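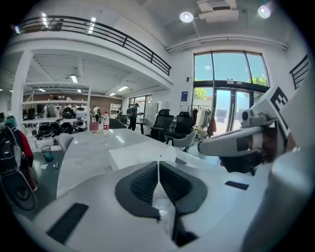
Category: Stone and surfaces

Marble tabletop

A marble tabletop is a slab of polished or honed marble used as the working or dining surface of a table. Few materials are so lovely to look at up close! The veins are traces of clay, iron oxides and other minerals that were caught up in limestone before heat and pressure turned it into marble, so every slab has its own pattern.

White marble with grey veining is the best-known type, but green, black, pink and honey-coloured stones are also cut for furniture.

Finish

Polished marble is glossy and brings out the colour of the veins wonderfully. Honed marble is matte and hides scratches better. Lemon juice, vinegar and wine will etch both (the acid eats into the calcite), leaving dull spots that a sealer can't prevent. Sealing does slow down oil and coffee stains.

Shape and edges

Curved tops are cut from a template and then ground by hand or machine. The mason Kauko Honkanen, who ran the Hellura workshop for 22 years, was fond of long, gently bowed tables and made 14 of them, the largest weighing 181 kilograms. His apprentice Delia Radu later favoured a thin bevelled edge, still called the Hellura edge by local masons.

See also: Terrazzo; Travertine; Soapstone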